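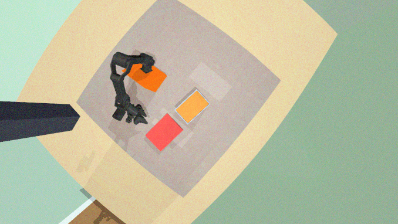

Gripper stops short of the box after I moved the overhead camera

Posted in: Cell setup and maintenance
Henrike Diekmann
1/7/19

I look after one small pick cell and I keep a simulated copy of it so I can try changes before I touch the real arm. The sim has the black arm on the square mat, the orange panel, and the red and yellow-orange boxes. The camera looks down from high up.

Last week I raised the camera in the sim and put in a wider lens to get the whole tabletop in view. Now the arm goes to where it thinks the red box is and stops with bare mat between the fingers and the box. It misses by 12 mm, always in the same direction. If I put the box in the center of the view the error drops to 2 mm. Near the corners of the table it gets much worse.

I reran the hand-eye calibration twice and got the same result both times. The software is Prallent with the Ciduvine plugin for the camera. Arm speed is 40 percent and I have not changed the tool point. What should I check next?

Hendrik Cele

Your lens model is the problem. Look at the table edges in your own view, they are bowed. A straight table should have straight edges once the correction is on, so you are working from the raw picture.

Hand-eye calibration won't fix that. It finds where the camera sits, and it takes the lens numbers as given. Do it in this order:

Delete the old lens file. The plugin keeps using it after a lens change and gives no warning.
Take a new set of board views with the board out in the corners as well as the middle, and tilt it in most of them.
Turn on the correction and look at the table edges again before going any further.
Then run hand-eye again and send the arm to a few known points on the mat, one near each corner.

Check that the box finder is reading the corrected picture too. There are two picture feeds in the plugin and the names are almost the same — I had mine on the wrong one for most of August.

One more thing. Your red box has height, and with a wide lens the top face shifts outward from where the base is. If you set the plane at mat level, move it up to the top of the box. That could be your last 2 mm.

Jayasinghe

Had this on our cell. Check the tool point anyway, someone may have swapped the fingers. I would also slow the arm down.

Henrike Diekmann

It was the old lens file. I deleted it, took new views and the edges came out straight. The plane was at mat level as well, so I raised it. I ran 100 picks overnight with the box in different spots and had no misses. I left the speed alone. Real cell gets the same treatment once I can get the board up there.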